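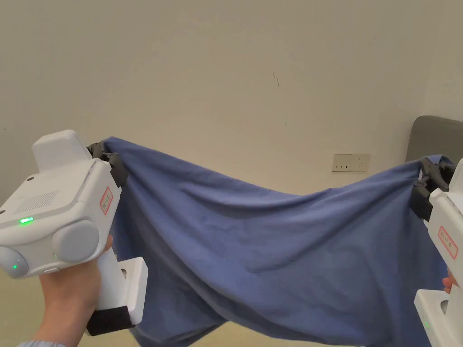 Folding practice: a blue cloth held up by its corners.

About Trevari

Trevari is a training school for household work. We teach the care of bedrooms, linen and clothing to people who intend to earn their living by it, and to people who wish to run their own homes with less effort. The school is based in Landeg and takes most of its learners from the town and from the villages of Vovdale.

The school was founded by Gwawr Morgan, who had spent her working life in the linen rooms of hotels and residential homes. She had found that new staff were usually shown a task once, at speed, and then left to repeat it as best they could. Trevari was set up to give the same tasks proper teaching time. The first course was held in October in two rented rooms above a draper's shop, and consisted almost entirely of folding. Mrs Morgan retired from daily teaching some years ago but continues to examine learners at the end of each course.

The present Principal is Iolo Parry, who joined the school as a tutor in ironing and garment care. There are 8 tutors on the permanent staff. To date, 1,567 learners have completed a certificate with us.

Where we teach

Household work is learned best in rooms of an ordinary size. For this reason Trevari has no classrooms in the usual sense, and teaching takes place in rooms furnished as they would be in a home. Beds stand where beds would stand, with the same awkward corners and the same narrow space to walk in. Learners are expected to move around the furniture with care and to leave the walls and woodwork as they found them.
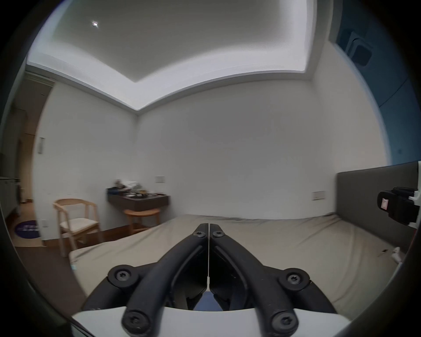 A bedroom with a grey upholstered headboard, a cushioned chair and a wooden floor.

The bedroom course begins with the bed itself. Learners strip it, check the mattress, and put on a bottom sheet that lies flat to the corners. An upholstered headboard needs separate attention: it gathers dust along the top, and it should be brushed before the clean sheet goes on. Seat cushions are treated in the same way. Rugs are lifted and the floor beneath them swept, and chairs and stools are moved by the frame and set down again without dragging.

We do not prepare the rooms in a special way before a lesson. Clothes may be lying on the bed, and small belongings may have been left beside them. A learner must decide what is to be folded, what is to be put away and what should be left for its owner, and must be able to explain that decision to the tutor. In our view this is the greater part of the work. A person who can fold a shirt well, but who puts a stranger's letters in a drawer, has not yet been trained.

Desks and shelves are given a lesson of their own. Our rule is that the surface is cleared from one end to the other, wiped, and laid out again in the same order. Bottles and small containers are returned
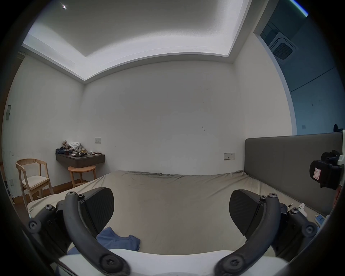 with their labels facing forward, and soft things such as toys or folded clothing are kept away from anything that might leak. Nothing is thrown away unless the learner has been told that it may be. Where a desk is fixed to the wall, the floor beneath it is swept as part of the same task, and any stool is put back underneath.

Folding and the Plidetti certificate

Folding remains at the centre of the school's teaching. The Plidetti certificate, which is our own award, takes 100 hours of taught practice and covers sheets, towels, shirts, knitwear and children's clothes. Every learner starts with a plain cloth. It is held up by the corners and allowed to hang, the creases are shaken out, and the edges are brought together before the cloth is laid down. Only when this can be done evenly does the learner go on to garments.

T-shirts follow. They are the item most often found crumpled on a bed or chair, and they show poor folding very plainly. The sleeves are turned in first, the body is folded to the width of the shelf or drawer, and the finished pile is checked from the front. Fitted sheets come last and are generally held to be the hardest part of the certificate. Learners may attempt the examination up to 3 times without further charge.

Looking after a whole room

In the final part of the course, learners take charge of one room from ceiling to floor. Work proceeds downwards. Recessed ceilings and ledges are dusted with a long-handled brush before anything lower is touched, and lamps are switched off first. Plain white walls are looked over for scuffs and smudges, which are treated with a soft damp cloth and very light pressure — hard rubbing leaves a shiny patch that is more noticeable than the mark. Switches and socket plates are wiped with a dry cloth only.

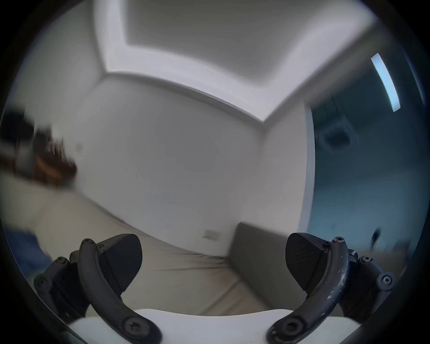

Our learners

Trevari admits adults of all ages. No earlier experience is asked for, and applicants are not required to hold school qualifications. Some of our learners go on to posts in hotels, guest houses and care homes in Vovdale. Others have taken on the running of a household after illness or bereavement, and attend for the bedroom course alone.

Classes are kept small so that each learner has time at the bed and at the folding table. Bed linen is provided by the school. Learners are asked to bring an apron, flat shoes and a few garments of their own for folding practice.

Visiting the school

Visitors are welcome by appointment and may sit in on a lesson with the agreement of the tutor. Enquiries about courses, fees and examinations should be addressed to the school office in Landeg. Letters for the Principal should be marked for the attention of Iolo Parry.

Page last revised March 20, 2023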